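Small tables, cords and the floor underneath
Tidying tips from Tanko Ezeani

A small round table fills up fast, and most of what makes it look messy is cord. Start with the top. If you still keep a corded phone beside the bed or the couch, set it down first and work out everything else from there. Put the handset side nearest the hand you answer with.
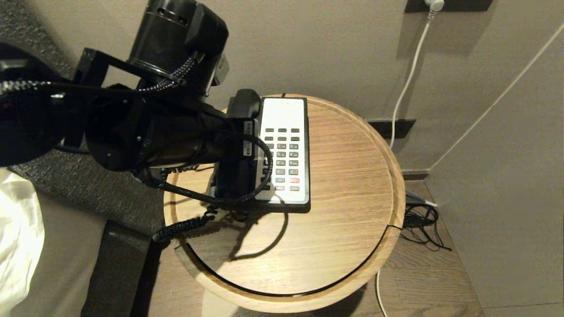

Coiled cords twist up a little with every call. Unplug the handset end, let it hang and spin until it stops, then plug it back in. I do mine every November. If the coil keeps drooping over the rim, gather the slack behind the base and hold it with a Flivitz tie. A pack of 25 will see you through the whole house.

Thin white charging cables are worse, as they slide off and end up on the floor. Run them down a table leg and fix them at 2 points, one near the top and one just above the floor.
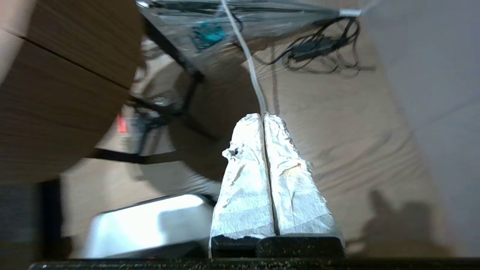 Under the table

Get down and look. Pens, caps and crumpled plastic packaging collect between the legs, where the broom doesn't reach. Pick up the hard bits by hand before you vacuum. On metal frames, wipe the crossbars with a damp cloth, then a dry one.

A clear umbrella is easy to lose sight of on a timber-look floor, and easy to step on.

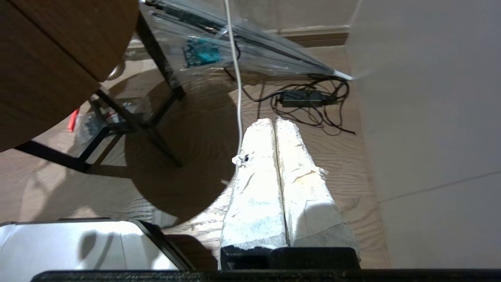
Umbrellas belong by the door, standing up, once they've dried. I use a Pusska stand that cost $19 and takes 3. If you dry yours indoors, open it over a towel so the drips don't sit in the joins between the boards.

For the phone itself, spray the cloth and never the keypad. Go between the buttons with a cotton bud, and do the earpiece and mouthpiece last.

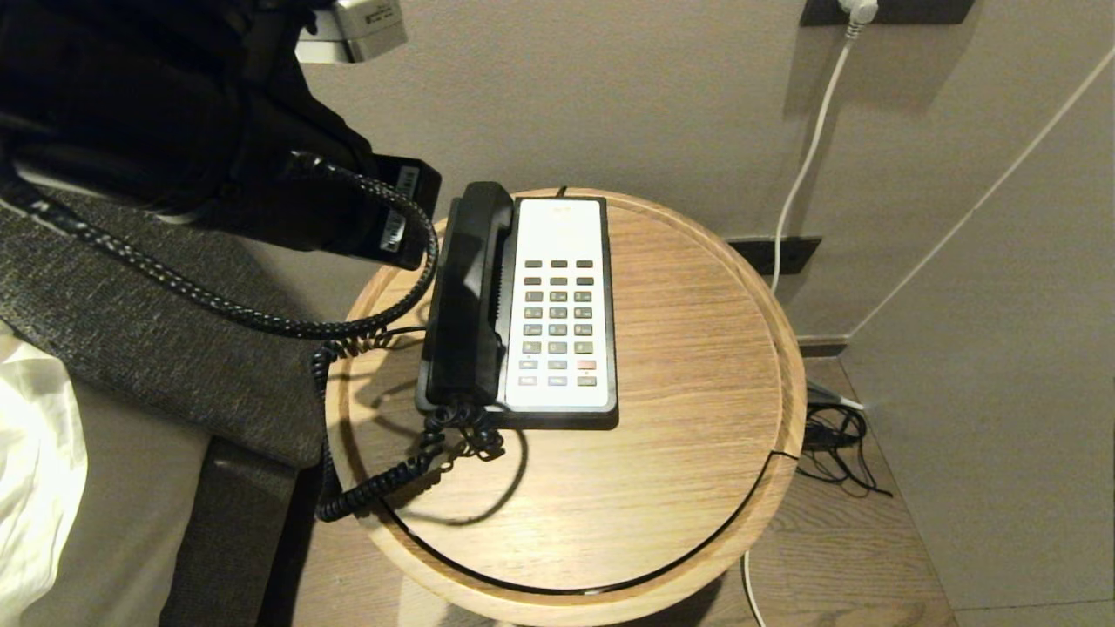

Wood care

Raised rims trap dust in the groove. An old soft toothbrush gets it out. Wipe with the grain and go easy on the polish.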